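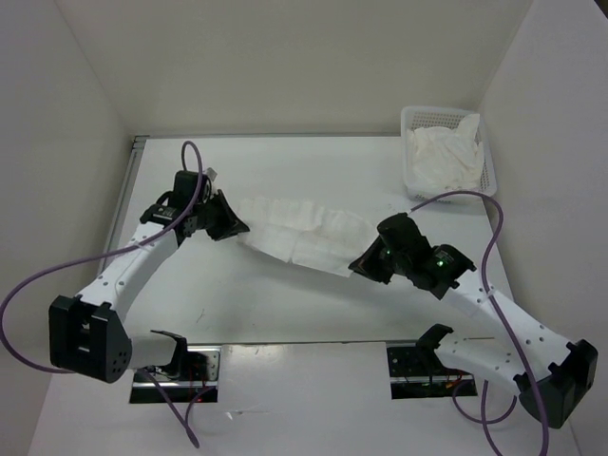
My mother could fold a tea towel while arguing on the phone, stirring a pan with her other hand and nudging the dog out of the kitchen with one foot. I mention her because I spent two days in Lustthorpe last winter watching a very clever group of people try to get a machine to do the first of those four things, and I came home with a new respect for both parties.

The group is called Nomon, and it works on the upper floor of what used to be a seed merchant's. I had gone expecting something grand. What I got was a kettle, a lot of cloth and Napaporn Sangkhawat, who runs the folding work and talks faster than I can write (I asked her to slow down twice, then gave up and borrowed a recorder).

Cloth, she told me before I had my coat off, is horrible. A mug is a mug whichever way up you put it. Pick up a napkin and it has a different shape, put it down and it has another, and half of it is usually hidden under the other half. The old way of dealing with this was to have the robot build a full model of the fabric in its head, every wrinkle and layer, and plan from there. It works after a fashion, but it's slow, and one hidden corner can throw the whole plan out.

Nomon's method has the name Cusi, and when I asked what it stood for there was a long silence and then a change of subject. The idea is easy enough to grasp, though. The two arms pick up a piece of cloth, one gripper at each end, and draw it out until it pulls back a little. Then they stop and look. The system doesn't try to work out where every bit of the fabric has gone. It asks one small question: is the near edge straighter than it was a moment ago? If yes, carry on. If no, let one side down, shift the grip and have another go.

"You do this at home," Napaporn said. "You give the sheet a tug and see what it does. You don't calculate the sheet."

I do not calculate the sheet. I swear at the sheet, mostly, but I took her point.

The learning part comes from people. Members of the team steered the arms by hand through 4000 folds, good and bad, and the bad ones were kept in on purpose. That surprised me - I'd have thrown them out. But an earlier version trained only on tidy folds had no idea what to do once something went wrong. It would reach a bunched corner and simply press on, very politely, making a parcel of the mess. With the fumbles left in, it had seen people get out of trouble and could copy them.

So does it work? They ran 645 test folds for the paper they put out in January 2020, using cloths the system hadn't met before, and 547 of them ended up inside the team's limits for a neat fold. The older method, the one with the full model, had been given the same cloths and did a good deal worse on anything thin. On thick towelling there was hardly anything between the two, and Napaporn was quite insistent that I put that in. So there it is.

The failures are more fun to watch, I'm afraid. A favourite of mine was a strip of white cotton that kept springing back along an old crease. The arms would get one edge nice and straight while the other rippled like lasagne, and since the system was only judging the near edge it declared itself satisfied. You could hear the groan from the desks. Checking both edges sounds like the obvious cure, and they've tried it, but the arms then dither. They fix one side, upset the other, go back, and will happily do that until teatime.

The next version, Vellell, is meant to sort this out by letting the system choose which edge matters at each stage of the fold. I saw an early run of it in February when I went back for a second visit. It was slower than Cusi and twice it dropped the cloth altogether, but on the third try it paused over a ruffled edge, eased one hand down a fraction and smoothed the thing flat in a single pull. Someone behind me said "oh, go on, then" under their breath.

I asked Napaporn when I could have one for the airing cupboard. She laughed for rather a long time. A single napkin can still take the arms over a minute, fitted sheets are banned from the building as bad for morale, and the whole thing depends on starting with one item, laid out on a plain table. Taking one piece from a jumbled basket is a separate problem, and another pair in the group has been at that for most of a year.

Before I left she let me have a turn at steering. You move your hands and the arms move theirs, and it feels like doing up buttons in somebody else's mittens. My one attempt went into the pile with all the others, filed under bad.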